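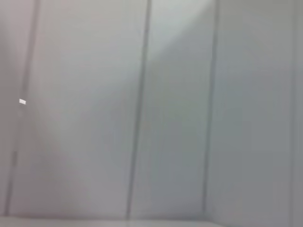
Florkell began with a pile of outgrown children's clothes and a borrowed table, and we like to think we haven't wandered too far from either. Siiri Pētersons had been mending and folding for friends in Hisstead for years before she took on our two rooms on the Pintér yard, and she still comes in before eight to put the kettle on. We are fond of the place, plain as it is. The walls are grey panels with dark upright seams between them, and we've never felt the need to brighten them up, as the colour in our day comes from the clothes (and there is always plenty of that!). Last October 639 pieces went across our tables, most of them jeans, and we were very glad of the extra hands that month.

What we do is simple enough to tell. You send us clothes that still have some life in them, and we sort, mend, fold and pack them so they can go on to somebody else. Denim is our favourite, even the awkward pairs with a gathered elastic waist and a patch pocket at the back, which never want to lie flat and have to be coaxed into a neat bundle on a white tabletop.
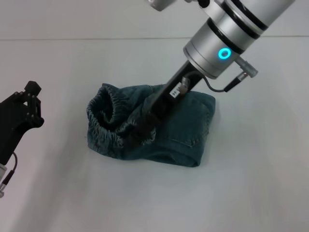

How we work

We keep our tables clear, with one garment out at a time, and we take as long over a pair of play trousers as we would over a winter coat. Everything is entered in Nudura, our stock list, which Siiri set up one wet Saturday and has been tinkering with ever since.

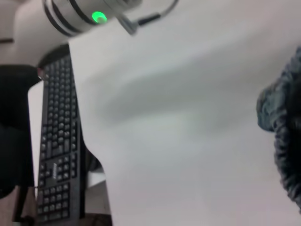
New starters usually spend their first two weeks on folding alone, and most of them grow to enjoy it more than they expected. After that they move on to buttons and hems, and then to knees, which take patience.

If you have a bag to send, or would simply like to come and see us, do drop us a line. We're in every weekday until four, and there's generally cake.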